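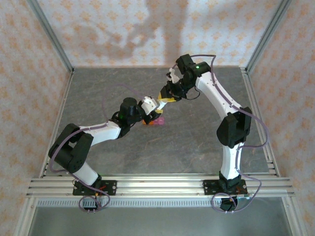 The gray marble-patterned tabletop, with star-like flowers on the wallpaper behind.

Hi, and welcome to Trameo! I started this little wallpaper shop because I couldn't find a print I wanted to live with in my own hallway, and things got a bit out of hand from there (my hallway is still not finished, by the way).

We're on Meireles Street, two doors up from the bakery, and we sell wallpaper by the roll or by the yard. Right now there are 101 patterns on the shelves, mostly small florals and stripes, plus a few big leafy ones I talked myself into last June. My favorites are Ilham, a soft trailing vine, and Hamham, a chunky check that looks great in a bathroom!

I love helping people with awkward rooms. Sloping ceilings, chimney corners, that weird strip above the stairs – bring me your measurements and a couple of phone pictures and I'll work out how many rolls you need while you have a coffee. Samples are free, up to 20 per household, and we've mailed out more than 1,000 of them so far.

Please tape them up and look at them at night too, with the lamps on. Colors shift a lot!

We can order paste, brushes and lining paper, and I keep a list of local hangers I'd trust with my own walls. Just ask at the counter.

Page updated 6 November 2025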